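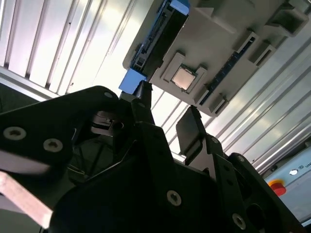 **Week 2 notes: what counts as an example?**

The Tratine set lists 2,229 demonstrations on a mock-up motherboard. Before you trust that number, ask what it counts.

- One entry is one recording. A clean run and a run with four retries weigh the same.
- 146 entries have no outcome label. The loader treats them as successes. I would not.
- Wrist view only. The fingers fill much of the picture, so check how much of the slot the model really gets to see before you blame the training.

**"It learned to use the latch."** Maybe. The latches on the memory slot are bright blue and the board is gray. A model that chases blue would score well too. Gornari claims its policy carries over to other boards, but their test boards came from the same mold. Ask for a black latch and see what happens.

**Reading:** Brallis report, section on operator habits. Skip the results table; the split is by frame, so parts of the same run land on both sides.

**For Friday:** pull 50 entries at random and label each one by hand: success, failure, can't tell. Bring your "can't tell" pile. If it's empty, look again.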